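Kovora Maintenance Log Text, README

What you get: 2,469 free-text entries typed by night staff at small pumping and heating plants, one entry per line, tab separated. Andri Koller exported them in February. I cleaned them up and wrote this file, and I would ask you to read it before you train anything.

The entries are short and the spelling is bad. I left it bad. An earlier copy, passed along as the Schwaiger version, had been run through a spell checker that turned part names into ordinary words — please don't use it.

Labels. Each entry is marked "fault" or "routine." Veronika Mösli and Jhair Ríos labeled separately and disagreed on 600 entries, a lot for a yes or no question. The final label is whatever they settled on afterward, and I don't fully trust it. 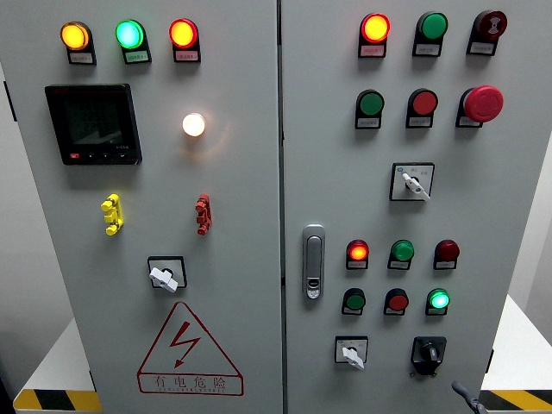

Known problems. Time stamps show when somebody typed, which can be hours after the work. Staff at 18 sites wrote entries, but 2 of them wrote most of the text, so a model may simply learn how those crews talk. Test on sites you held out. A random split will flatter you.

I have seen claims that this set can predict breakdowns. It holds no sensor readings, and I would want to see the code first.

Questions go to Estíbaliz Mateos, who reads the tracker on Tuesday.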